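From: Zlata Fedoruk
To: bench-automation list
Date: July 11, 2019
Subject: Re: Budget for a second two-arm table

Leena Nieminen wrote:

> We are putting together next year's equipment request and I have been
> asked to price a second table with two arms, same general layout as
> the one you run at Brovstead. The quote from Orkex covers the arms and
> grippers and nothing else. Could you tell me what you ended up buying
> on top of the arms, and what you would leave out if you did it again?
> Also, do you buy the plates and racks or have them made? Our form
> closes in December but the draft has to go in long before that.
>
> Leena

Leena,

I went back through our order book for this. The answer is longer than I expected, so I have split it by what goes on which budget line.

Table. We bought a butcher-block top and mounted both arms along the near edge. Stilside sold us the top. Budget for the mounting plates separately, because the arm quote will not include them and our shop charged us 296 for the pair with drilling. Ask for the top to be delivered flat. Ours came strapped on end and had to sit under weights before we could use it.

Cables. Put in more than you think. We ordered one set at the length in the manual and had to reorder. The loops have to be long enough for the full reach of each arm. I would add 50 to the line for ties and sleeves and not argue about it.

Props. We buy ordinary household things. The plate and rack work is what we spend most of our hours on at present, so that is where the wear is.

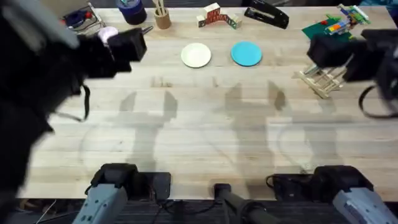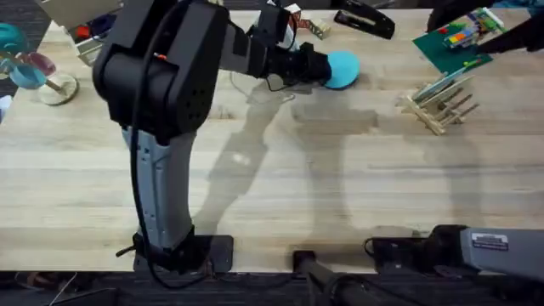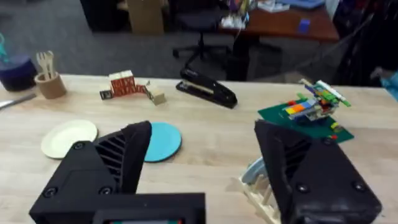 Plates go on the consumables line. Our finance office first booked them as equipment and wanted an asset tag on each one, which took two forms to undo. If your form has a consumables box, use it from the start. The wooden racks are cheap too, but the peg spacing varies between batches, so order all of them at once from the same seller. I order spares of everything in the same go. Stapler, blocks, toy bricks, cups and the rest came out of a cupboard and cost us nothing. I would still put in a small amount for clutter, since your cupboard may not be as full as ours.

Cameras. Price the ones at the wrists and the fixed one as separate lines. They fail separately and you will want to replace them separately. The mounts were made in our shop and I can send you the drawings.

Spare fingers. This is the line I would raise. We budgeted for one spare set and went through it in the first season. Onyshchenko, who do our machining now, quoted 38 per finger for a small batch, and the price drops if you can wait for them to combine it with another job. Get a batch made before you need it.

Service. Orkex offered a yearly service plan at 2,000 per table. We took it the first year and did not renew. Your situation is different if you have no one on site who can change a motor, so ask what the plan says about turnaround before you decide. Ours gave no turnaround at all.

What I would leave out: the rolling cabinet (it is full of packaging), the second monitor, and the vendor's training day. The training covered setup that our people had already done from the manual.

What I would add: floor space. It does not show up on an equipment form, but someone should sign for it. You need to be able to walk behind the table to reset things at the far edge, and you need a desk close enough that the operator can see both arms while sitting down. We share a room with two other projects and I spend more time negotiating over that than over money.

One question back – are you planning to run both arms from one computer or two? It changes the cable line and probably the desk as well. If you send me the draft before it goes in, I can check it against our actual invoices.

Zlata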